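Workshop notebook - decision log group
Last updated: May
Entry by Nuanchan Rungrueang, May

Long afternoon, and I want to get this down before I go home and lose half of it. Somkiat and I spent most of it on the Calturthorpe handover logs, trying to work out whether our way of writing up a decision survives being read by someone who wasn't in the room. The short version is that it sometimes does, and I am more cheerful about it than I was at lunch.

For anyone joining partway: we have 106 decision entries from the Calturthorpe project, going back to when Theerawat was still running it. Each one is supposed to have a question, the options that were on the table, what we picked, and what would make us change our minds. That last field is the one I care about most, and it is also the one people leave blank when they are tired (me included - I found three of my own this afternoon and went rather pink).

We gave 10 of the entries to Chaiwat, who has never worked on Calturthorpe, and asked him to read each one and tell us in his own words what was decided and why. Somkiat took notes and I tried very hard not to help. I am bad at not helping. At one point Somkiat slid a mug of tea in front of me, I think mostly to give me something to do with my mouth.

What Chaiwat did was interesting. The "what we picked" part gave him no trouble at all. He could read it straight off the page. The "why" was much patchier. On the entry about moving the survey data out of Nadon and into plain folders, he built a perfectly sensible story about cost, and the story was wrong. Cost never came up. We moved because two people were typing over each other's notes every morning and tempers were getting short. The entry says "to avoid conflicts," and he took that to mean version conflicts in the software. Well, yes, partly! But mainly it meant Theerawat and the person at the next desk. I don't know how you write that in a shared log and keep everyone friendly. Somkiat suggested "two editors, same page, daily" and I like that a lot. It is kind and it is still true.

The other one that tripped him up was the map itself. We had linked the folder decision to the naming decision with an arrow marked "depends on," and Chaiwat asked which way round it went. I said it was obvious, then looked at it, and it took me a good minute to be sure. I have since found both directions used in the same month, by the same person, and that person was me again.
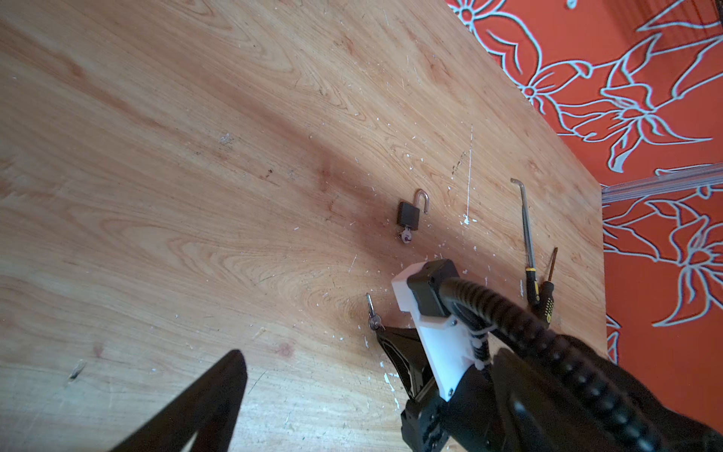
Padlock with its key, on the workshop table.

After a break we tried the second half of the plan, which was the interview. Dorottya Kun had sent over her question sheet, the one she uses with people who are about to leave a job, and I had been looking forward to trying it. Theerawat kindly agreed to be the subject over the phone, even though he is supposed to be enjoying his garden these days. He talked for well over the time we had asked for and I would happily have gone on until supper.

Dorottya's sheet begins with small, recent things and works backward, which I would never have thought of. My habit has been to start at the beginning of someone's career and come forward, and by the time we reach anything useful we are both worn out. Her first question is simply "What did you last get asked that only you could answer?" Theerawat laughed and said it was the Stindach rates, and off he went. In that one answer we got the name of the person he used to ring, the reason the rates are checked twice, and a decision that is nowhere in our log at all. I had thought the log was complete for that spring. It plainly isn't.

So here is a thing to chew on, and I would like other people's views. If the log is missing decisions that felt too small to write down when they were made, no amount of tidying the entries will bring them back. We would only hear about them by talking. Somkiat thinks we should run the short form of the interview every couple of months with everybody, leaving or staying, and add whatever turns up to the map. I think he is right, though I worry a bit about people's patience. Chaiwat said he wouldn't mind so long as there were biscuits, and I am counting that as support.

A note on the search tool while I remember. I tried Dijkstra on the whole folder, partly for fun, to see if it could find the rates decision under some other name. I set it to return 100 results and got a lot of lunch arrangements. Setting it to 1000 gave me more lunch arrangements. Whatever we decided that spring, we didn't write it in words I can think of to search for. Theerawat called it "the Stindach thing" all the way through the call, so I may try "thing" next, heaven help me.

Changes I have made to the template this evening, please shout if you hate them:

"Depends on" is now "needs this first," and the arrow points at whatever is needed.
The change-our-minds field can no longer be left empty, but "don't know yet" is allowed.
There is a new line called "who noticed," for the person who first raised the matter.

Still to do: type up Theerawat's call while I can read my own handwriting, send Dorottya a proper thank-you and ask if we may shorten her sheet, and go back over the other entries for arrows pointing the wrong way. Somkiat has offered to do the first half of those. I have promised him the easier half and haven't yet worked out which one that is.

Recent entries
Trying out a shorter handover form
Notes from the call with Dorottya Kun
What goes in the map and what stays in the folder
Chaiwat's list of words we use and never explain
Calturthorpe: first pass through the old logs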